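7 Slicing Vegetables with the Hovo Food Slicer 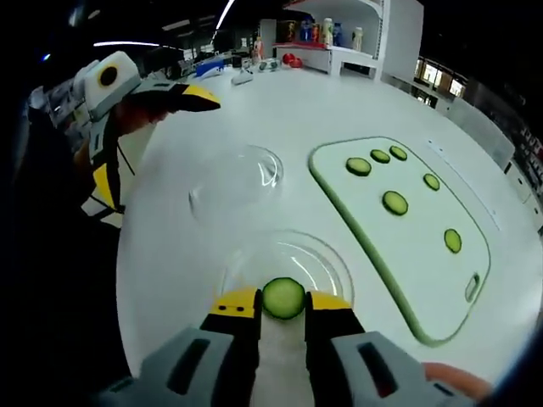 Fig. 9. Cucumber slice and glass bowl.

Before you start, check that the slicer is unplugged and the blade guard is closed.

1. Wash the vegetables and trim both ends. Cut anything wider than the feed tube in half lengthwise.

2. Turn the thickness dial to 2 for cucumber and radish. Use 4 for potatoes.

3. Set a bowl under the chute and plug in the slicer.

4. Load the feed tube and press down with the pusher. Let the blade do the work – hard pressure gives uneven slices.

5. Switch off and wait for the blade to stop before you lift the lid.

Note: Salted cucumber gives off water. Drain it before adding dressing.

CAUTION: Never put your fingers or a utensil in the feed tube. The blade is sharp even when the slicer is off.

If slices come out torn, clean the blade as shown in section 9. Replacement blades are sold by Bayram Kitchen Parts, Tostimbridge.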